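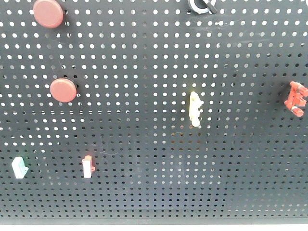
To: Equipment Planning list
Subject: Re: Workstation budget for the Rilby manipulation cells

Dear colleagues,

Thank you for the comments received on the draft. I have quoted the main query from our Drosness office and reply to it underneath.

> The draft asks for height-adjustable desks in both new cells at Rilby. Could Planning explain why fixed benches would not do? Barrera has quoted for fixed benches at a much lower price, and the arms themselves are the larger part of the request. We would also like to know whether the pegboards are a separate line.
>
> Regards,
> Drosness Finance

The adjustable desks are part of the work programme and should not be treated as office furniture. The arms are to be trained on ordinary controls as well as on small parts, and the desk keypad is one of the controls on the task list. It has up and down buttons, sitting and standing symbols and numbered presets, all set close together on a narrow bar under the crossbar. A fixed bench would remove that task from the programme, and a separate test panel would have to be bought in its place.

The pegboards are a separate line. They are perforated metal panels and should be ordered in a dark colour to match the existing one. Brackets and clamps are to be included in the same order – the Barrera quote leaves them out.

The following points remain open before the request goes forward in March.

1. Desks. Two units, each with a white frame and a keypad with presets. Iltaton has offered a warranty of 5 years, which we recommend accepting.

2. Panels and mounting. Each panel is to be clamped to the desk crossbar, leaving the keypad clear for the gripper to approach from the front.

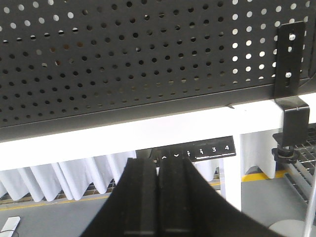

3. Small parts. An allowance for 100 assorted pegs, knobs and plastic pieces, to be held in stores and replaced as they wear.

4. Spare gripper fingers. We propose 24, to be shared between the cells. Drosness is asked to confirm the cost code.

Please send any further comments to the list.

Yours sincerely,
Teguh Purba
Equipment Planning, Rilby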